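Erside drawer-slide set, README

Read this before you train on anything. Some of the episodes are bad and we know which ones.

What's in here
Wrist camera video, joint states and gripper width for the slide pick task. Arm picks up a metal drawer slide off the marble-look top and moves it to the fixture. Two operators, Elango Hegde and Jin-sol Ma. Other hardware left on the table on purpose, as clutter.

Known fault: false grasp
Gripper reports "holding" when it isn't. Fingers close on the slide, it squirms out, width reading freezes at the last value and the arm carries on to the fixture with nothing. Worst on polished slides lying at an angle. 80 episodes affected, all listed in bad_grasp.txt. Success flag in those is WRONG, don't use it.

Cause, as far as we got: driver drops the width update if the force threshold trips in the same cycle. Restarting the Mazurek controller clears it for a while then it comes back. Firmware patch planned for May.

Second problem, safety
In 3 episodes the slide telescoped open while lifted and the loose section swung toward the operator side. One hit the guard. No one hurt. After that we taped the segments together and cut arm speed, so later episodes look slower. Not a playback bug.

If you rerun this on your own arm:
- guard up, hands out, even for teleop
- check width against the video, not the flag
- e-stop within reach of whoever is watching, not just whoever is driving
- tape the slides

Labels
Grasp state re-labeled by hand from video for the 80. The rest are straight from the driver, spot checked only. Seperate column for each, see labels.csv.

Questions to Jin-sol. Elango has the controller logs if you need them.

Last update April 2024 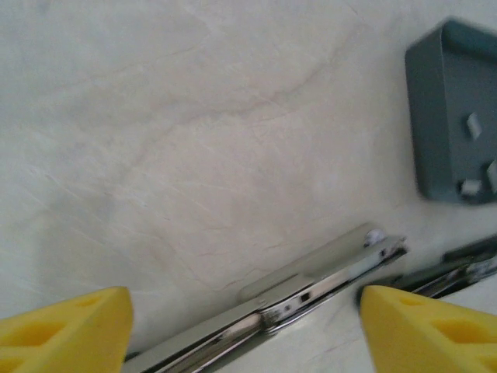
Wrist view before the grasp, fingers open, slide lying at an angle.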